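Section 4. Practice runs on the Stireo screen, and what your shift looks like afterward

If you've come straight here from the wiring section, go back and do the sign-in cards first. I'll wait. Everything below assumes you have a card, a bench number, and a Ralus arm that's bolted down and switched off at the wall.

I wrote this for the Esteban floor at Avosport, where we sort and repack returned goods, so when I say "the bench" I mean one of ours. If you work at another site your benches may sit higher or lower. Ours are 800 mm from floor to top and the numbers in the Ralus settings file match that. Measure yours before you trust mine.

The big change for all of us is that the arm now does a good share of the picking up and turning over, and we do the looking and deciding. That sounds tidy and in my first month it wasn't. I kept reaching for items out of habit, the arm kept stopping because I'd reached, and by lunch I was cross with a machine. Practice runs on the screen helped more than the training day did, so please don't skip them.

4.1 Loading a practice room

1. Sit at the desk screen, tap your card, and open Stireo. Use your own login. The old shared one still works but your runs get saved under the wrong name.

2. Pick a room from the left-hand list. The furnished rooms are at the top and the bare ones are at the bottom. I start new people in a furnished one – there's more to look at, and you learn faster which way is up.

3. Press Load and leave the mouse alone until the bar finishes. Clicking during loading gives you code 149, and then you get to do it again.

4. Choose the wrist view. You'll be looking out from the arm, past its own fingers, and "up" on your screen will be wherever the wrist happens to point. Expect tables at silly angles.

5. Turn the wrist slowly with the left dial until you feel sure which direction the floor is in. Say it out loud if you like. I still do.

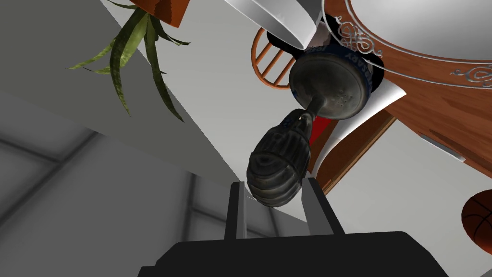 6. Once you've got your bearings, switch to the side view and back again. Do this a few times before you try to move anything. People who learned on forklifts tend to get this quickly, and people who play a lot of video games get it even quicker and are smug about it.

Note: the practice rooms are drawn, and things in them don't have any real weight. A grip that holds on screen may still slip on the bench. Treat a good practice run as permission to try the real thing slowly, with your lead standing there.

Caution: check the lamp on the real arm before you start any practice. The lamp must be off. Stireo can talk to the arm if someone left the link switch on, and you do not want your first clumsy try to happen twice, once on the screen and once next to somebody's elbow.

4.2 Finding out whether the grip is any good

I used to judge a grip by whether the thing was in the air. Carmela got me out of that. Here's the check we use now, and you should run through it each time you pick a new kind of item:

1. Close the jaws on the item and stop. Don't lift yet.

2. Read the grip number in the top bar. If it's flickering, wait. If it keeps flickering, open up and try a different spot.

3. Lift a hand's width and stop again.

4. Turn the wrist a little each way. For anything with a handle, a neck, or a head that's wider than the rest of it, turn it further than you think you need to. Odd shapes swing.

5. Put it down where you found it, open the jaws, and back straight out. Backing out sideways is how I knocked over most of what I knocked over in my first week.

6. Press Save run, even if it was awful. The awful ones are useful! Our settings for long-handled items came out of a batch of runs I'd have been happy to delete.

We'd saved 1340 runs at Esteban when I wrote this page, and you're welcome to look at any of them. Sort by item type instead of by name. You'll learn more from ten people fumbling the same shape than from one person getting everything right, and it keeps the list from turning into a league table, something we all agreed early on we didn't want.

4.3 Clearing the jaws between items

This one trips up nearly everyone, me included. After you finish an item, the program wants to see open jaws before it will offer you the next. If you go straight from one item to another it simply sits there, with no beep and no message, and you'll think it has frozen.

1. Press Open and hold it until the jaws stop moving.

2. Look between the fingers in the wrist view. You want a clear gap all the way down to the base.

3. Look at the toothed edges too. On the real arm this is where tape and bits of label collect, so get used to checking them on the screen.

4. Press Ready. 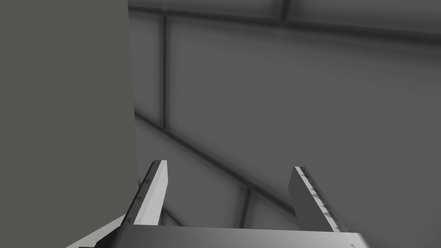

Figure 4-2. Wrist view with the jaws open and nothing held. Check the gap and the teeth before pressing Ready.

If you can't tell from the wrist view, change the view. Don't guess. A plain gray background makes it harder to judge how far away anything is, and the bare rooms have plenty of plain gray.

Caution: on the real bench, never clear the jaws with your fingers while the lamp is lit. Use the wooden stick on the hook. If the stick is missing, stop and go find one. I know how that sounds when there's a full cage waiting behind you. Do it anyway.

4.4 Changing places with the arm

Now for the part that isn't about buttons. A handover is the moment when you stop working on an item and the arm starts, or the other way around. On paper we get 39 seconds for it. That's the setting Ralus ships with and we've left it alone for now, but you can ask your lead for longer and you don't have to say why.

1. Put the item down inside the marked square.

2. Take both hands off the bench. Off means by your sides or in your lap, and resting your wrists on the edge counts as on.

3. Say "yours." The arm can't hear you, but the person at the next bench can.

4. Press the foot switch once.

5. Stay put until it has lifted. After that you can turn away, write up your note, drink your water, whatever you like.

To take an item back, press the foot switch twice and wait for the lamp to go out before you reach. I count one extra breath after the lamp. It's a habit, you don't have to copy it.

Note: if the arm stops in the middle of an item, it's asking for a person. You are allowed to take that item over and finish it by hand, and it goes in the log as an ordinary item. It does not count against you. We had a muddle about this last August when the daily sheet showed stops in red next to people's names, and a few of us started letting bad grips run on so the sheet would look better. The names came off the sheet. If you ever see them back on it, tell me.

4.5 Awkward items

Some returns don't suit the arm at all. Soft bags, anything with a loose strap, anything somebody has already opened and stuffed back in its box. Others look impossible and turn out fine, mostly things with ribs or grooves the fingers can settle against. Before you put a new awkward item on the arm's list:

1. Find the nearest shape to it in Stireo. It won't be exact.

2. Try it from above first, then from the side, then with the wrist rolled.

3. Set it down on a table in a furnished room and watch how it settles.

4. Write down which approach you'd want on the real bench, and which one you'd never want. Both go on the yellow card.

5. Give the card to whoever is on the bench next. Please don't put it in the tray, the tray is where cards go to retire. 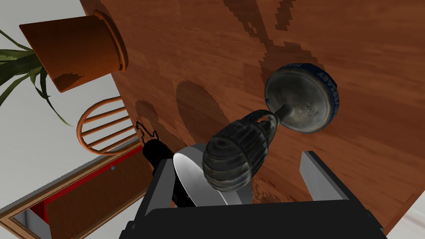

Carmela Aranda read this section in draft and asked me to add that the yellow card belongs to the person who does the lifting by hand, too. Her point was that we'd been filling in cards only for the arm, and meanwhile the heavy and floppy returns had all drifted over to the two manual benches, and the people there were going home with sore shoulders. She wants every item we take off the arm's list to come with a line saying how a person should handle it, and whether it needs two people.

She's right, and the new cards have a box for it. Until they arrive, write it on the back.

6. Before you turn an item away from the arm, check the board to see who is on the manual benches and how long they've been there. If it's been more than half a shift, swap.

7. If you're the one being swapped out, log off Stireo first. Your run won't save otherwise.

4.6 Shutting down

1. Finish or hand back whatever is in the jaws.

2. Open the jaws, check the gap, and park the wrist facing the wall.

3. Turn off the link switch, then the arm, in that order.

4. Hang up the stick.

5. Put your card back in the rack and initial the sheet. If you had a stop you didn't understand, write the time next to your initials and I'll go through it with you on your next shift.

Page last changed 22 Apr 2022. The settings for the Ralus foot switch are in Section 5.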